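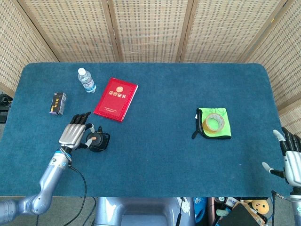

Felt-topped table, folding screen, water bottle.

Film & Theater Help > Screenings and Clubs

Which cut of Gonwood do I show to people who have never seen it?

Homa Ahmadpour
Tue 25 January

I run a film night in the back room of a bookstore. We watch one adaptation a month and then argue about it until the store wants to close. Next up is Gonwood, the Lachance film of the Tasunine novel, and I've discovered that I own two of it.

The disc I bought years ago is the version that played in theaters. The disc I bought last fall, thinking I was replacing a scratched copy, turns out to be the long cut, which runs 40 minutes more and has a different ending, or the same ending with a lot more standing in the orchard. I've now watched both in one weekend and I'm in no condition to judge either.

What I can tell you is this. The short one moves. You always know where the sisters are and who is lying. The long one puts back the whole business with the ferryman, and it also puts back the narrator, who talks over nearly everything up to the fire. Some of what she says is straight out of the book and beautiful. Some of it is her telling us that a door is opening while we look at a door opening.

Most of my group won't have read the book (it's 401 pages in my edition, and I have learned what happens when I assign homework). Two or three of them have read it and will be insufferable either way.

So which one? Does the narration earn its place on a first viewing, or does it put people to sleep? We start at seven and I have to have everyone out by ten, with time to talk, so the long one means either a very short discussion or people getting the conversation in the parking lot. I'd also like to know if the long cut is really what Lachance wanted, or if it's just a distributor finding some reels in a closet. The box says "restored vision," and I don't know whose.

Also open to showing half of one and half of the other, if anybody has done that and lived.

Lorne Ouellet

I've shown both, to different crowds, and I'd go with the short one. I say this as somebody who prefers the long one and has been boring people with that opinion for years.

First the part about whose version it is. The theatrical cut was made by Lachance and his editor under orders from Delier, who had put up the money and wanted something that could play twice in an evening. The long cut is the assembly Lachance screened for the cast before those orders arrived, cleaned up later with his notes. He signed off on it, but in the booklet interview (check whether your copy has the booklet, the reissue dropped it) he says he'd have trimmed it himself if he'd been left alone. So neither disc is the film he wanted. That one only exists in his head, and the running time is unknown.

On the narration, I think you have to separate three things it's doing, because people tend to love all of it or hate all of it.

There's the narration that describes what we can see. The door opening, the rain, the aunt crossing the yard. I can't defend this. I've heard the argument that it's meant to feel like being read to, and I've noticed that the people who make this argument are always looking at their notes while the film is on.

Then there's the narration that tells us what people are thinking. In the book the younger sister hardly speaks for the first hundred pages, and everything we know of her comes from the narrator, who has no business knowing it. The short cut handles this by giving the actress close-ups and trusting her face. She has a good face and mostly it works. But in the long cut, when the narrator says what the girl is thinking at the supper table and it's the opposite of what you'd have guessed, you realize you've been reading her wrong since the first scene. That's the best moment in either version and your group won't get it from the short one. I'm sorry. I did say I prefer the long one.

The last kind is the narrator talking about herself, which barely happens until after the fire. If you have watched the long cut you know who she is by then. If you watch the short cut, there's a woman at the graveside in the final minutes and you have no idea why the camera is so interested in her. Everyone I've shown it to has asked about her. It makes for a decent discussion, and you can let your two or three readers explain it, which will keep them happy and use up their material.

My practical suggestion is the short cut at seven, a break, and then run only the supper scene from the long cut, before anybody starts talking. It's a little over five minutes if you start where the lamp is lit. Don't announce what's different. People who were ready to go home will suddenly have opinions. I did it this way last October and had to turn the lights off on them.

I would not swap discs halfway. The color doesn't match, the ferryman will appear as a close family friend whom no one has met, and you'll spend the evening answering for him.

tinroof_matinee

Long cut. Start early.

The short version is the one they showed on airplanes. If your people can't sit through an orchard, they can watch something with a car in it.

saltmarsh_row9

I disagree with both of the above, though more politely with the first.

I came to Gonwood through the novel and I think everyone who did is a bad judge of the voiceover, me included. When you know the book, the narrator sounds like an old friend turning up. When you don't, she's a stranger who has sat down next to you and won't stop. My husband had not read it. We watched the long cut together and he asked me at the ferry landing whether she was going to do this the whole time. I told him no, and that was a lie.

What he did like was the sound of it. He ended up listening with his eyes shut for a while (he says listening), and afterward he could tell me more about the family than I'd expected. He had missed the fire completely, visually speaking, but he knew who set it. So I'd think about whether your group are lookers or listeners. If they tend to complain that they can't make out the dialogue, the narration will help them, as she repeats most of it.

There's one thing I haven't seen mentioned. The subtitles on the long cut are not good. If anybody in your group needs them, check before the night. On mine they leave out the narrator whenever a character is talking at the same time, and they overlap a great deal in the second half. So a person relying on the subtitles gets a third version of the film, with gaps, that Lachance didn't sign off on either.

The short cut has proper subtitles. That would settle it for me before any question of art came into it.

If you do go long, the natural place for a break is after the wedding, when the screen stays dark for a bit. Don't break at the ferry. People go out for coffee at the ferry and come back thinking it's a different movie.

Lorne Ouellet

Fair point on the subtitles, I'd forgotten. Mine also drop a whole line at the wedding, the one about the gloves, and without it her hands make no sense for the rest of the film.

Homa Ahmadpour

Thank you all, including the airplane remark, which I read aloud to my sister.

I checked the subtitles and they are as bad as promised. There's a stretch in the kitchen where three people talk over the narrator and the subtitle reads "Yes." One of our regulars needs them, so we're doing the short cut, then a break, then the supper scene. No booklet in my copy, just a leaflet advertising other films.

Of the two who've read the book, one has already emailed to ask whether we're showing "the real one." I've told her yes. I'll put up a note after the screening to say how the supper scene went over, and whether anyone asks about the woman at the grave.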